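February 29, 2024
Workshop notebook, sorting table

Moved over to the white table against the panel wall this morning. The old bench by the window is back with Fouzia Magsi for the label work, so please don't leave sorting things on it.

Baskets: keeping the two woven ones, dark brown to the left and orange-tan to the right. Rosaire wanted to try the wire ones from Doucette again but the handles fold inward and catch on things, and I'd like to stay with one pair until August. Brown takes cloths and utensils. Orange takes food packets. Both go at the back of the table and get emptied before each round.

Tray: the light green one with the rounded corners. The raised rim is low but it stops things sliding when the tray is carried over from the shelf. Three items per tray, side by side with a gap between them. Ehsan had been stacking the cloth on top of the packet - fine for storage, no use for sorting.

Today's set is the dark gray cloth, the spatula with the yellow slotted head and green handle, and the orange and white snack bag. Cloth gets folded into a short bundle before it goes down. If it comes undone, fold it again and don't just push it together. Spatula goes in the middle, handle to the front.

Snack bags: the supply from Clumville is down to 2 and they crease badly after a few days. Nathalie Dhillon is ordering more. Keep the crimped ends whole, please, no opening them at lunch.

Still to do: wipe the tabletop, write up the shelf list, ask Francine where the second green tray went. It was on the Parkell shelf on Tuesday.

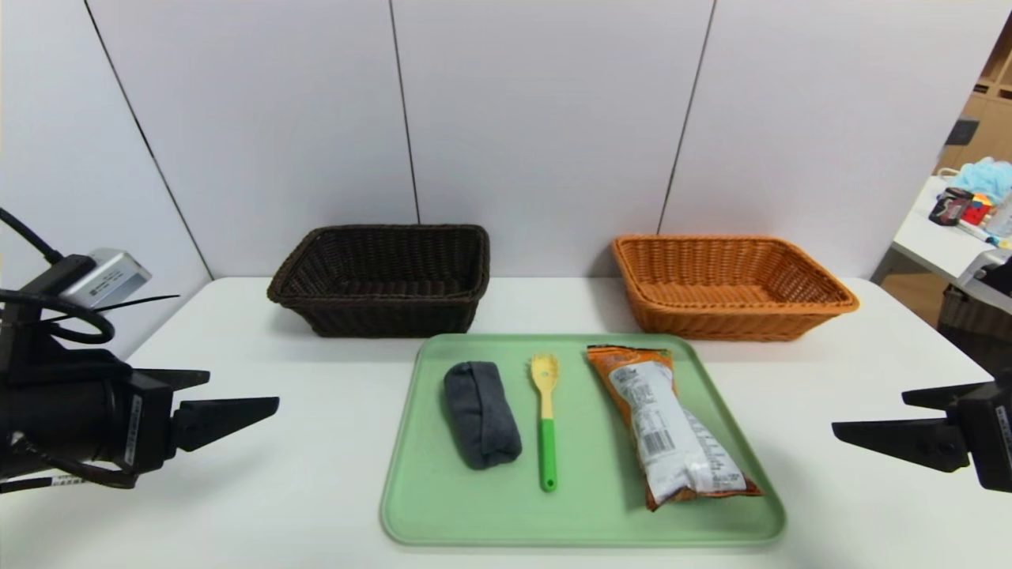
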